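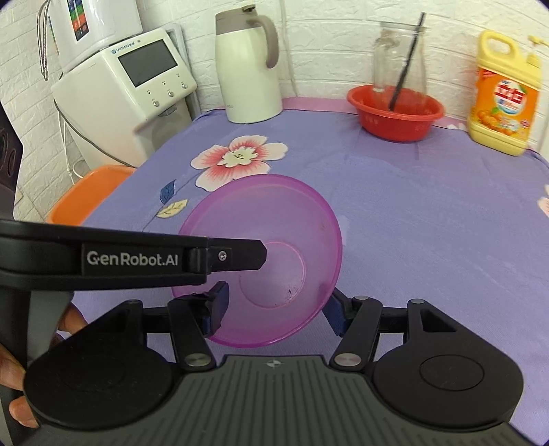
Plastic Bowls, Basins and the Corner Table: Notes on Household Washing

Posted March 17, 2018

The purpose of this post is to record the arrangement adopted in this household for the washing and storage of plastic tableware. Readers of the earlier entry on glass jars requested further particulars regarding bowls, and these are provided in the sections that follow.

Location

Washing preparation is carried out on the table against the wall, and the kitchen counter is reserved for cooking. The table is covered with a lavender-purple cloth with large flowers, the nearest of which has a small cartoon face at its center. The cloth was purchased in Villalba and has been in service since June of last year. It is wiped after each use and laundered when wiping no longer suffices. A plain cloth was considered at the time of purchase and was rejected by a majority of the household.

A strip of pink fabric is kept along the back edge, against the wall. It protects the paint from splashes and may be removed and washed separately.

Equipment

The following items are kept on the table. The white thermal kettle stands toward the back and is filled each morning. The red plastic basin is used for soaking and for carrying small items to the sink; a glass jar is frequently left standing in it, and this is permitted. The detergent is an ordinary dish detergent in a yellow bottle with oranges on the label and a pump-style cap. It was selected on the basis of price. Detergents with a stronger scent were tried in the past and were found to linger on plastic, particularly on bowls used for soup.

The purple bowl is one of a set of four, obtained from a Juvari outlet before the move to Wotholm. Three are in regular use. The fourth is held in reserve in the upper cabinet and is issued when guests are present.

Inspection before washing

Translucent plastic has the advantage of showing what remains on it. A bowl should be tilted on its side and turned toward the light before it is placed in the basin. Specks and smudges are most often found inside, near the ring of the base, where a sponge passed quickly around the walls does not reach. The bowl shown at the head of this post has a few of each and would not be returned to the shelf in that condition.

Procedure

Loose food is to be removed first. Warm water from the kettle is then mixed with cold water in the basin. Boiling water should not be poured directly onto thin plastic. One press of the pump is sufficient for a full basin, although this guidance is not always observed.

The interior of the bowl is washed with the soft side of the sponge, beginning at the ring and proceeding outward to the rim. The abrasive side must not be used. Scratched plastic holds color, and one bowl of an earlier set was permanently stained by tomato sauce following a single careless evening. Where oil remains after the first wash, the bowl is left to soak for as long as it takes to wash the cups, and is then washed again.

Rinsing is done under running water at the sink. Bowls are dried upside down on a rack and are not stacked until the base has been wiped, as water collects in the ring and will otherwise run down the shelf.

Stained items

A paste of baking soda and water may be applied to light stains and left for an hour. For tea marks in the glass jar, the same paste is effective when worked in with a bottle brush. Bowls that retain an odor are left open on the windowsill for 24 hours. If the odor is still present, the bowl is transferred to the balcony and used for seedlings.

Matters outstanding

The table is low for adults of above average height, and a set of leg risers from the Flostdale catalog is under consideration. The question of a second basin has also been raised, so that cups and bowls may be soaked separately. The present view is that the table would become crowded, especially with the kettle in its current position.

Correspondence on the removal of turmeric from light-colored plastic would be welcome. The methods tested to date have been unsatisfactory, and the results will be reported in a separate entry once the remaining lids have been treated.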